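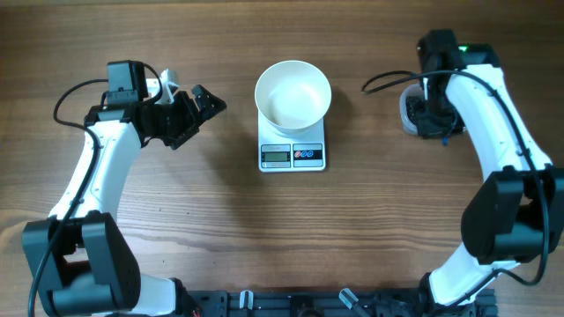

Weigh It, Don't Scoop It: Notes from the Spring Tasting Table

If you missed our last get-together at the Ostton community kitchen, I am sorry, because it was a good one! We gave the whole evening to the humblest tool in the drawer, the digital kitchen scale, and I came home and reorganized my counter before I had even taken my coat off.

Afia Amissah led the session. She has been making coffee for crowds since her church breakfast days, and she started by asking us all to scoop what we thought was 40 grams of beans into a cup. Out came the scale. My own scoop was so far off that I asked to do it again (same result, a little worse). Jae-hoon Bae got within a gram and was unbearable for the rest of the night.

The trouble with scoops, Afia explained, is that beans don't all take up the same room. A dark roast is puffed up and light for its size, and a light roast is small and dense. Two scoops that look alike can brew two very different pots. Once you go by weight, you can change one thing at a time and taste what it did, and that's when it gets fun.

Her tips for anyone starting out:

Set the scale on a hard, level surface. A folded dish towel underneath will throw it off.

Put your empty container on first, then press tare so the display goes back to zero. I had owned a scale for years and was still doing subtraction in my head!

Write the weight of each empty jar on a bit of tape on the bottom. Then you can weigh a full jar and know what's left without tipping anything out.

Add slowly near the end. Most home scales lag a second behind your hand, and it is much easier to add a few beans than to fish them back out.

We didn't stop at coffee. Jae-hoon brought a seed mix he puts on everything, and he was kind enough to share it. For one batch, use 100 grams of black sesame, 40 grams of poppy seeds and a good pinch of flaky salt. Toast the sesame in a dry pan over medium heat until it smells nutty, let it cool all the way, then stir in the rest. It keeps well in a clear container with a tight lid – and with a clear one you can see when you're running low. I have had it on rice, eggs, buttered toast and, one late night, vanilla ice cream. Please try the ice cream.

Several of you asked about the cold brew we drank with dessert. Afia uses 100 grams of coarsely ground coffee to 800 grams of cold water, stirred once and left in the fridge overnight, then strained through a paper filter. She weighs the water too. I used to think that was fussy, and now I do it every time.

A few bits of housekeeping. The blue mixing bowl left behind in February is still on the shelf by the sink, so if it's yours, come and get it. We also have a spare scale that members can borrow for a week at a time. Sign the clipboard when you take it and check the battery before you leave.

Next time we move on to bread, with Jae-hoon in charge of the dough. Bring an apron and a lidded container big enough to carry your dough home in.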